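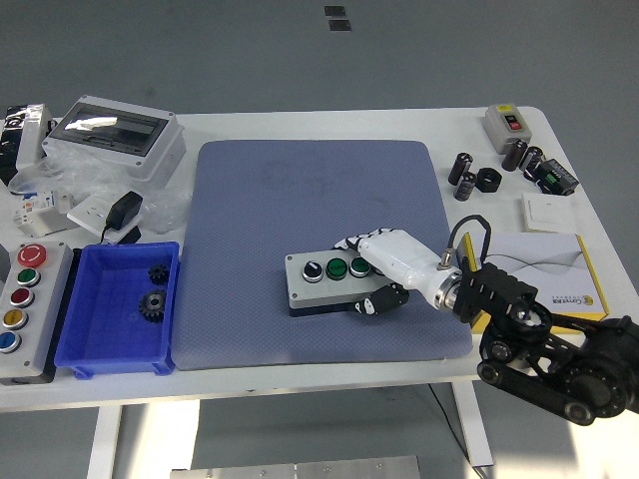
Control box on the mat, selector knob and two green buttons.

2026-05-30
Vote-timer bench, Clellov council chamber job. Read through the Mallerska hearing transcript again for speaking times. 16 speakers listed, 2 ran past their limit and the clerk let them finish. Clarnlow wants a hard stop instead, with the chair able to add time once. Put that in the draft wording. Still need the rule on remarks by visiting judges. Next hearing is in October, so the text has to be settled before then.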